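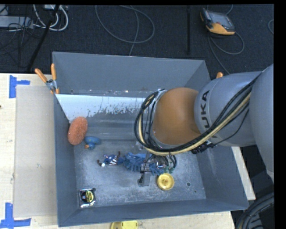 Gray metal bin on the sorting table, with mixed small items still in it.

Durnthorpe Reuse Room – progress report to the Pappas Fund
Prepared by Gerrit Nijs, 6/15/22

Work since January

The grant pays for sorting and passing on small household goods and toys that come in mixed. In this period we took in 2,505 items. Most arrived in bags with no order to them, so everything goes into a metal bin first and is sorted from there.

A typical bin has very little in common from one item to the next. The one shown has a blue rubber duck, a small doll-like figure in blue with black-and-white stripes, a yellow disc with a raised rim, and what looks like a tape measure still in its packaging. Toys go to the Bruldale playgroup. Tools and packaged goods go on the shelf at Usudberg.

What has gone well

Over 70 boxes have been filled and sent out. Packaged goods move fastest and rarely stay on the shelf long.

What has been slower

Soft and fringed pieces take the most time. They spread across the bin and cover smaller things, and shiny or see-through items are easy to miss next to them. Sponges and similar items are also hard to place – neither site wants them used, and we can't always tell. We now set these aside in a separate tray and decide at the end of the day.

Spending

We bought 15 shelf dividers and 100 box labels. Both were in the budget. The second table has not been ordered yet, as the price went up. A new quote has been requested and will be sent to you when it comes in.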